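Prullon Hand-Held Gripper: User Manual
Section 3. Preparing the Table and Making the First Grasp

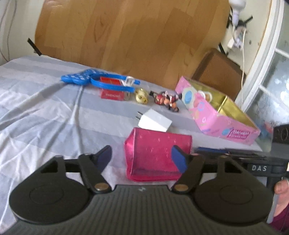 Figure 3. Jaws open over a pink pouch, with other small items farther back on the cloth.

This section applies to the single gripper and to the two-gripper set. Read Section 2 before you begin. The operator should be seated or standing with both elbows free.

3.1 Preparing the table

1. Cover the table with a cloth. A plain or striped cloth may be used. Smooth the working area in the middle; folds near the sides are acceptable.
2. Place the items on the cloth. Mixed shapes are recommended for a first session, such as a soft pouch, a power adapter, a headband, small figurines and an open box.
3. Leave enough space in front of each item for both finger pads to reach the cloth.

CAUTION: Do not use items that weigh more than 389 grams. Heavier items may strain the link arms.

3.2 Checking the gripper

1. Confirm that a blue finger pad is seated on the tip of each jaw.
2. Check the pivot screw on each side. Tighten by hand only.
3. Open and close the jaws 18 times. The movement should be even on both sides.

NOTE: Finger pads should be replaced after 200 hours of use. Replacement pads are supplied in pairs by Dellberg.

3.3 Making the first grasp

1. Hold the gripper level and bring it toward the item with the jaws open.
2. Stop when the item is between the jaws and in front of the central housing.
3. Close the jaws slowly until both pads touch the item.
4. Lift the item a short distance, hold it for three seconds, and set it down.
5. Open the jaws fully before moving away.

CAUTION: Keep fingers clear of the link arms while the jaws are moving.

When two grippers are in use, each operator or hand should work from its own side of the table. The grippers must not reach for the same item unless the task sheet calls for it.

If the jaws do not close evenly, stop work and refer to Section 7. Questions about this section may be directed to Inese Uibo, Product Support.

Revised Apr 2, 2024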